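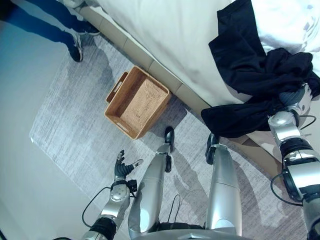

Right hand lifting the black garment from the bed, basket empty.

To: teleop-practice list
Date: 19/04/2023
Subject: Re: Demonstrating laundry with two hands

> We have 60 demonstrations of the basket task made at Holtside and the
> policy is still poor at the grasp. Does your operator look through the
> head camera only, or also the wrist? And how long do you let one
> person drive before a break?

Dear all,

Thank you for this question, I will try to answer in the good order.

Our operator wears the gloves and sees the head view on a monitor. For reaching toward the bed this is sufficient. For dark cloth it is not, the folds disappear and the fingers close too early. In December we began to show the wrist view beside it, and after this we discarded far fewer episodes.
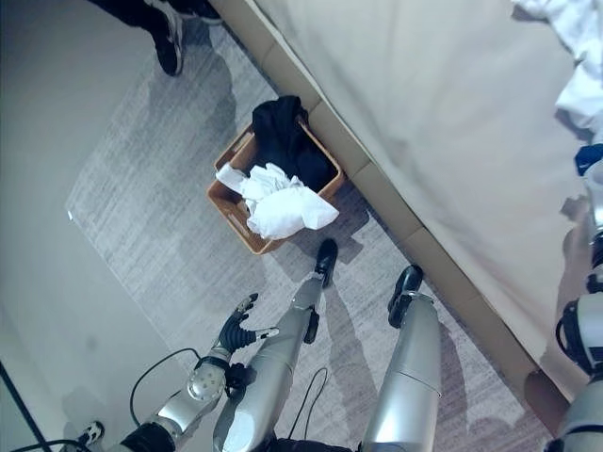 Head view with black clothes and a white cloth in the basket, more white clothing on the bed.

About breaks: we stop after 50 minutes. One colleague prefers longer, but I have looked at the recordings and the movements become hurried. A hurried demonstration is learned very faithfully, I am sorry to say.

Please also keep the free hand open and quiet. In our Trurnmont set it wandered while the other one was working, and the colour of the sleeve was not the only thing the policy copied.

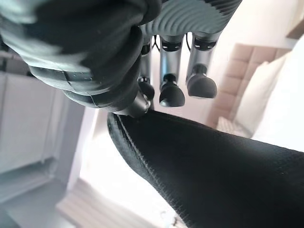 What I would try first

1. Begin the grasp at a seam or an edge, where the operator can see it.
2. Record again the worst grasps before you add new ones.
3. Write the operator's initials in each file.

I can share our labelling sheet if it is useful.

Kind regards,
Rimkutė

2 replies | 0 shares

Recent in this list
Glove calibration drifts after lunch
Plaltier export stops at 2000 frames
Socks, again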